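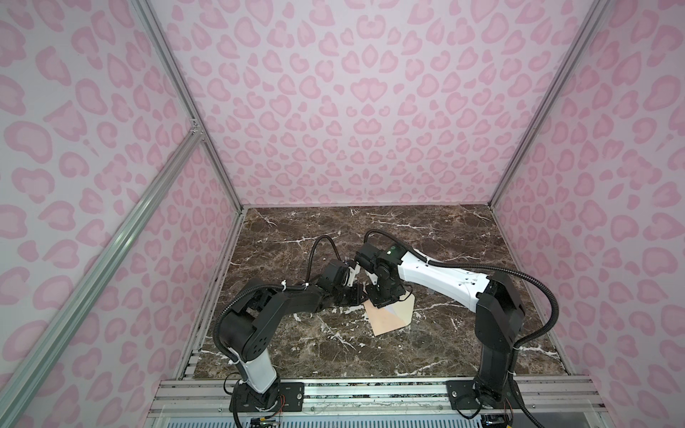 *Liste Lestoneo, volume 7, n° 40*

**Objet :** Re : papier adhésif et faux marbre

Bonjour à toutes et à tous,

Je réponds à Noeline, dont je recopie le message :

> Bonjour,
> Je voudrais refaire l'intérieur d'un caisson à montants d'aluminium. J'hésite entre un uni et un motif pour les parois, et je ne sais pas quoi mettre au fond. Le Saneo blanc que j'avais posé en septembre se décolle dans les angles. Faut-il tout reprendre ?
> Noeline Dunstan

Pour les parois, j'ai une préférence pour le même motif sur les trois côtés. Le léopard rose pâle, avec ses taches un peu plus foncées en forme de cœur, va bien avec un sol marbre brun foncé à veines blanches et grises. Les montants restent couleur aluminium, je ne les recouvrirais pas.

Pour les angles, le Saneo se décolle chez moi aussi. Je coupe maintenant chaque lé à la hauteur de la paroi plus 10 mm, je marque le pli à la spatule et j'arase au cutter le lendemain. Dégraisser avant, laisser sécher. Si seuls les angles ont lâché, inutile de tout arracher : une bande de 40 mm dans chaque coin suffit, à condition de raccorder le motif.

Pour le fond, prendre le marbre en un seul morceau. Lornent le vend au mètre, Raju seulement en rouleau entier. Évitez de faire un joint au milieu, les veines ne se raccordent jamais.

Il me reste une chute de léopard de 300 mm de large. Noeline, si elle vous intéresse, écrivez-moi hors liste.

Bien à vous,
M.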